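Stakia and Inmont Report Gains in Teaching Robots From Hand-Held Demonstrations

SKAMOTPORT, Thu 29 November. Research company Stakia and the Inmont robotics laboratory today released the results of a joint study on teaching robot arms to pick up and move household objects. The study found that a control policy trained only on demonstrations recorded with a hand-held gripper could be transferred to a fixed robot arm without further training on the arm itself.

The method, named Tan, uses a two-finger gripper carried by a person. A camera on the tool records each movement as the person works, and the recordings are then used to train the policy. No robot is needed while the demonstrations are being made, so they can be gathered in homes and offices as they are, with the usual clutter left in place.

The research team recorded 1540 demonstrations on desks, shelves and kitchen counters. The trained policy was then tested in 400 trials on 2 arms of different design, using objects that had not appeared in the training recordings. Success rates were higher when the demonstrations came from many different rooms than when the same number came from a single laboratory bench.

"The variety of places mattered more than we had expected," said Njål Halvorsen, who led the study at Stakia. "A desk that someone uses every day gives the policy a much harder lesson than a clean test table, and the results on the arms reflect that."

The study also reports where the method falls short. Performance dropped on clear packaging and on soft items that change shape when gripped. The authors list seven kinds of failure and describe each in the full report.

"We wanted other groups to be able to check our work, including the parts that did not go well," said Nomvula Pillay, head of manipulation research at Inmont. "The failed trials are published together with the successful ones."

The report, the training code and the mounting plans for the gripper fingers are available from both organizations on request. A second phase of the study, covering tasks that require two hands, is scheduled to begin in March.

Media inquiries may be directed to the Stakia press office in Skamotport.
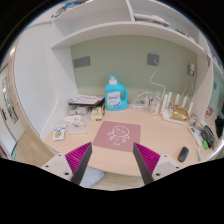

The hand-held gripper with its ridged magenta finger pads, seen from the tool's camera over a desk.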